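Frequently Asked Questions
Tundley Button and Trim Swap

Welcome, and thank you for your interest in the swap! We get a lot of the same questions through the contact form, so we've gathered them up on one page, and we hope you'll find yours among them. If you've only just discovered us, do take your time and read through with a cup of something nice.

How do you store small things at home?

Everybody has a different way, and we love hearing about all of them. Jam jars, cookie tins, envelopes in a shoe box, little drawers - if you can find the button you want, your system is working. 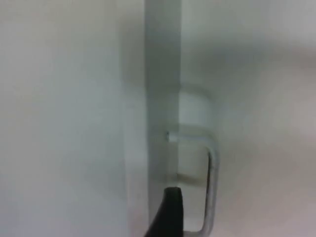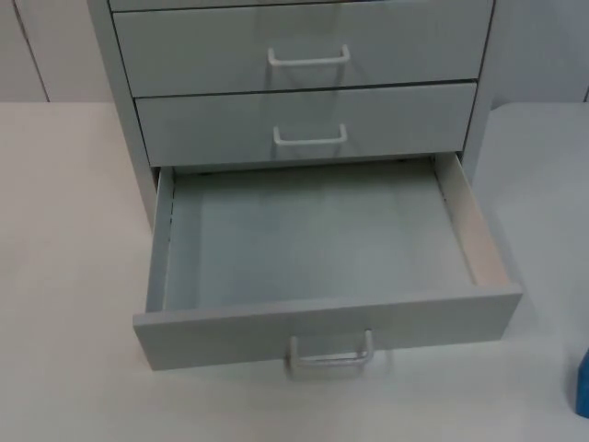
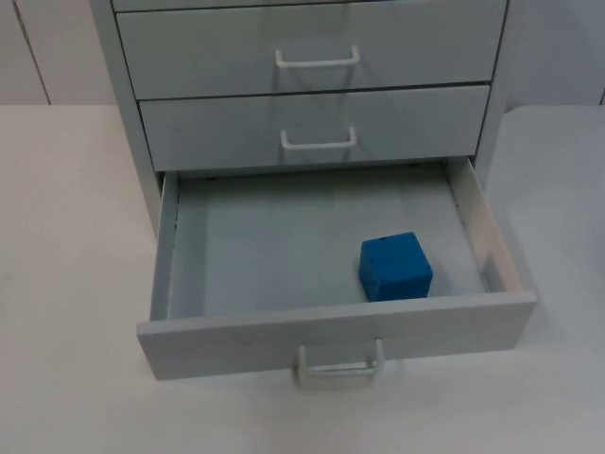 The second and third pictures show a gray cabinet with the bottom drawer pulled out.

If you're just starting to sort a collection, we'd gently suggest going by color first and worrying about size later on. Most of us reach for "a green one" long before we think about how wide it is. Keep the shanks apart from the flat ones if you can, and leave yourself one catch-all spot for the odd ones you can't bring yourself to part with.

What exactly happens at a swap?

You bring buttons, ribbon, lace, zippers or trim you no longer need, and you take home things that somebody else no longer needs. We meet on a Saturday in the upstairs hall on Moreira Street, and the doors open at 10 in the morning. There's a sorting table, a long browsing table, and a corner with chairs where people end up chatting for far longer than they meant to.

Do I have to bring something to take something?

No, please come anyway! If your hands are empty you can buy a swap card for $2 at the door, and it works just the same as a bag of trim.

How much can I bring?

Up to 300 buttons per person, please, or a grocery bag of ribbon and trim. We had to set a limit after one very generous spring when we were still sorting at suppertime. We won't be checking your bag, so use your best judgment.

Is there anything you can't accept?

We can't take anything rusty, sticky or badly cracked, and we'd rather not have loose pins or needles, as small hands do go digging in the trays. Trim that smells of smoke or mothballs should be aired out at home for a few days first. Faded ribbon is fine, and so are single buttons. Somebody always wants a single button.

Do you know what my old buttons are worth?

I'm afraid we don't give values. We do have a shelf of reference books you're welcome to look through, and the folks from the Vilascombe sewing circle are often happy to take a look and tell you what a button is made of, if they can.

Can I bring my children?

Of course! Children under 2 need to stay in a stroller or in your arms, what with so many tiny things about. Older ones usually enjoy the threading table.

Is there parking?

There's a small lot behind the hall, and it fills up early. The Surnow bus stops right across the street - a much easier way to come if you're only carrying a bag or two.

What happens to the leftovers?

They go into our school boxes. Each box holds 1000 mixed buttons, and any teacher can ask for one through the contact form. Please tell us the age of your class so we can leave out the very small ones.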